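Projects > Student Reports > Robotics

Teaching a kitchen arm by remote control
Modupe Effiong, 7 June 2024

Tags: teleoperation, learning from demonstration
17 shares

In our project Skemico we wanted to show an arm how to open a waste bin. First I guided the arm by hand, but my own body was often in the camera view, so in May we changed to remote control. Leonardo Testa operated and I checked the recordings. We kept almost 500 demonstrations – the plan was 800.

The most difficult part was the approach to the lid. If the operator comes down too fast, the policy learns this also. 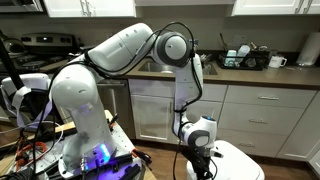 For this reason we recorded the slow approaches again, with one fixed starting pose. The cables also need enough slack at the wrist – otherwise they pull when the forearm turns.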